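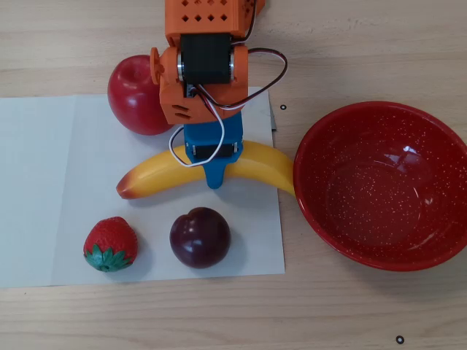
# Chapter 4. Planning the Purchase of a Small Robot Arm

**In this chapter you will learn**

- how to write a task statement before you ask for any price
- which costs belong to the arm, and which belong to the table it stands on
- how to compare a printed arm with a ready-made one
- when to spend the second half of the budget

## 4.1 Begin with the task

Many students open this chapter and look first for the price table. I understand them well, I did the same when I was at college. But the price of an arm has little meaning until we know what the arm must pick up, from where, and how often in one day.

In this chapter we follow one purchase from the first meeting to the last invoice. The buyer is the training centre Lacroix, where Clotilde Guillot is responsible for the equipment and Kiều Nông teaches the evening class. They wanted a small arm on which the learners can practise picking up objects of different shape and putting them in a bowl. Their first task statement had one line: "a robot for sorting." It is too short. With such a line a supplier can offer you almost anything, and he will usually offer the model he has in the warehouse.

The second version was better. It said that the objects are light, that some are round and some are long, that the bowl stands within reach of the arm, and that the work is done by a learner who sits at the same table. It also said what is not required: no heavy loads, no work at night, no connection to a conveyor. Please notice this last part. A list of things you do not need can save more money than a discount.
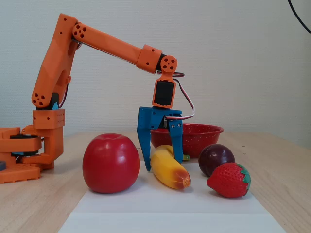 A long object asks more of the gripper than people expect. If the fingers close across the narrow side, a small opening is enough, but if the object lies at another angle the wrist must turn first. So the number of joints should be written in the task statement together with the opening of the gripper. Lacroix forgot the wrist in the second version and had to ask all the suppliers again, which took most of March.

## 4.2 The arm is only one line of the budget

When Benoît Hoarau prepared the first budget for the centre, he wrote one line for the arm and one line for delivery. Hina Warraich, who checks the accounts, sent it back with a question mark. Together they made a longer list:

| Item | Paid once | Paid every year |
|---|---|---|
| Arm and gripper | yes | no |
| Power supply and cables | yes | sometimes |
| Spare servos | yes | yes |
| Printing material for replacement parts | yes | yes |
| Practice objects | yes | rarely |
| Table, clamps, lighting | yes | no |
| Hours of the instructor | yes | yes |

The last line is the one that buyers most often leave out. The centre planned 27 hours for assembly and calibration and paid them from the same budget. If these hours are hidden in somebody's normal work, the cheaper arm looks cheaper than it is.

Practice objects cost very little, and here a good colour is useful. Artificial fruit keeps its shape, it can be washed, and each kind is easy to recognize. The centre put a limit of 50 dollars on this line and did not use all of it.

## 4.3 Printed or ready-made

Two offers stayed on the table at the end. Drenitz offered a closed, ready-made arm with a service contract. Skusen offered a kit with printed parts, where the buyer receives the drawings and may print a broken part himself. The difference in price was 400 dollars in favour of the kit. 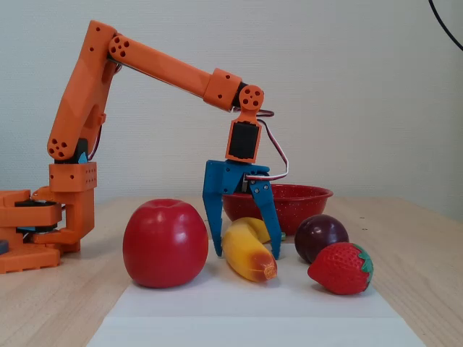

For a place of teaching, the possibility to repair is worth money. A learner will sooner or later drive the gripper into the table, and the question is then how many days the class must wait. With the ready-made arm the answer depended on the service contract. With the kit it depended on the printer of the centre and on the spare servos in the drawer.

Yoon-hee Shin, who was asked for a second opinion, did not agree completely. Her argument was that a kit needs a person who likes kits – and if this person leaves the centre, the savings leave also. For this reason the final plan includes 2 trained instructors.

Before you go on to section 4.4, write a task statement for a workplace that you know. Keep it under one page, and keep it near you, as we will use it again when we calculate the yearly costs.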